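Why Do Some Plants Work Like Medicine?

Have you ever had peppermint tea for a grumpy tummy? I have, plenty of times! When I was little I thought it was a kind of magic, so today I want to tell you what is going on inside those leaves.

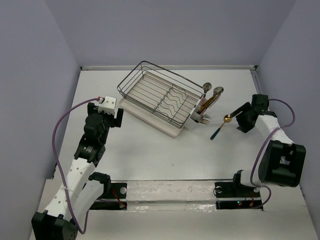
Plants can't run away. If a hungry caterpillar comes crawling along, a mint plant just has to stand there and take it. So lots of plants make special chemicals to protect themselves. Some taste awful to bugs, and some smell so strong that animals go and eat something else. In mint, one of the main ones is called menthol, and it's the stuff that makes your mouth feel cold.

But your mouth isn't really getting colder! You have tiny sensors in your skin and your tongue that tell your brain, "Brrr, chilly!" Menthol sets off those same sensors, so your brain gets the chilly message even when you're sipping something warm. I think that's the best trick in the whole garden.

Peppermint oil can also help the muscles in your belly relax. (Yes, your belly has muscles on the inside — they squeeze your food along like toothpaste in a tube.) When they squeeze too hard you can get a cramp, and that hurts.

People have used plants this way for a very long time. More than 2000 years ago, people were already using willow bark for aches and fevers. Much later, scientists studied what was in it, and that work helped lead to aspirin. Aspirin isn't for kids, though, unless a doctor says so.

Now for the serious bit, and I promise it's short. "Natural" doesn't mean "safe." Foxglove is a beautiful flower, and it can make you very, very sick. Even a good plant can be bad for you if you have too much of it, or if it mixes badly with a medicine you already take. So I have 2 rules in my house:

Never taste a plant unless a grown-up who knows what it is says it's okay.

Never take drops, pills or gummies by yourself, even if there's a leaf on the bottle.

Want to try something? Ask a grown-up for a fresh mint leaf from the grocery store. Smell it first. Now rub it between your fingers and smell it again — much stronger, right? Rubbing breaks open tiny pockets of oil on the leaf. Try it with basil next and see if the same thing happens!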